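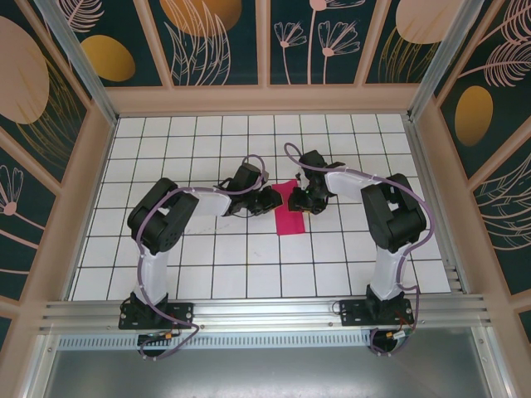 Shared-workspace rules apply whenever both arms of a Jukari cell are powered, including during set-up and teaching. Treat the space where the two grippers can meet as a single zone with one owner at a time. With a small cloth flat on the tiles between the arms and fingers close to it from both sides, there is very little room for error, so set the limits before you set the task.

Home Manuals Safety Set-up Service Contact

Section updated November — by Elīna Grīnberga

4.2 Before running both arms

1. Press the stop button and check that both arms report STOPPED.
2. Check that each mounting plate is tight on the front rail.
3. Follow each cable from wrist to base. Leave enough slack for full reach, but keep loops clear of the elbow joint.
4. Set the speed limit to 20 percent for the first run.
5. Set the minimum gap between grippers to 35 mm.
6. Release the stop and run one arm at a time through its full path.
7. Run both arms together. Keep one hand at the stop button.

NOTE: The gap setting covers the grippers only. It does not track cables.

CAUTION: Never reach in to straighten a cloth while an arm is powered — pause is not a safe state.

4.3 Raising the speed

Go up in steps, with a full run at each step. Do not exceed 80 percent with two arms in the shared zone. Write every change in the cell log with your initials.

Inspect cables and connectors every 4000 cycles. Replace any cable with a worn jacket; do not tape it.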